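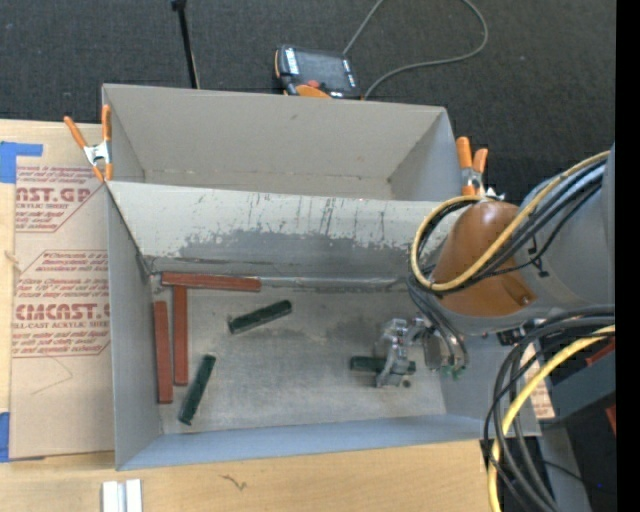

Why can't you just tip everything in one box and be done with it? A reader called Leite sent us that question in March, and added that sorting is boring and takes ages. Leite is right that it takes time. But a mixed-up box takes time too, every time you want something out of it.

What is sorting?

Sorting means putting things into groups. Everything in a group has something in common. It might be the colour, the shape, the size or what the thing is for.

Think of reddish-brown bars and dark green cylinders lying together on the floor of a grey box. You could sort these by colour, with red in one group and green in the other. You could also sort them by shape. A bar has flat sides and corners. A cylinder is shaped like a tin of beans, with a curved side and two round ends.

Both ways give you the same two groups, as all the bars are red and all the cylinders are green. If one bar were green, you would have to choose — does it go with the other bars, or with the other green things? The choice you make is called your sorting rule.

Why do shapes matter?

Cylinders can roll on their curved side. Bars with flat sides stay where you put them, unless the box is tilted a long way. Bars also fit side by side with no space between them. When you line up cylinders there are always small gaps, because round sides only touch along a thin line.

What does a divider do?

A divider is a wall inside a box. It splits the box into sections, so one group can't slide into another. A box with one divider has 2 sections. Add two more dividers in a row and you have 4.

Try it yourself

Find a box and a strip of stiff card to make a divider. Collect some small things from around the house, and ask before you take them. Pick a rule and sort them. Now tip them out and sort them again with a different rule. Did anything change groups?

We use cookies to remember your settings on Flevden. Accept | Manage choices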